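Archive page last updated: April

Subject: Re: [derna-robotics] Page turning, and what to practise next

Hello all,

Thank you for such a good long message, and sorry to be slow with mine (I have been marking coursework and little else). I'll answer in between your lines so that I don't forget anything.

> We have 203 page-turning runs saved from the last block of sessions.
> Going through them, 187 look fine to us and the others have the
> page slipping or two pages going over together. Do we throw the bad
> ones away before training, or leave them in?

Please don't throw anything away! Put them in a folder of their own and write a line beside each one saying what went wrong, in whatever words come to you. When the Moen team did their drawer project they deleted all their bad runs and were very sorry in the spring, when they wanted to know if the new grip was any better than the old one. For training, though, yes, start with the 187 and see how you get on.

> Also, is the spiral notebook too hard for a first go? Some of us
> would like to switch to the hardback for the Prerden open day.

I would stay with the spiral one. It's fiddly, I know, and the pages catch on the wire, but you have learnt such a lot from it already and the hardback has its own troubles — it wants to close itself, for a start. If you do want a change, try turning the notebook a little on the table between runs. So far the arms have mostly met it square on, and I suspect they will be quite lost the first time a visitor puts it down crooked.

> Last thing, can we have up to 3 people at the table at once?

One at the table, please, and the others well back where they can reach the stop button. I know it makes for a lot of waiting about. Do swap over often, and whoever is sitting down should keep both hands where the operator can see them and say out loud before reaching for anything.

The Briretti travel grant form is still open, by the way, and I'm happy to read drafts, even very rough ones. Same goes for the posters. If anybody has the spare pencils from the green tin, could they find their way home before the next session?

Warm wishes to everyone, and well done, it has been a lovely term's work so far.

Your club tutor

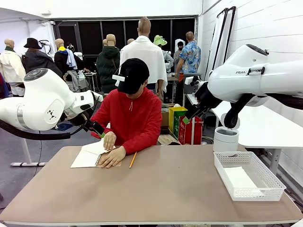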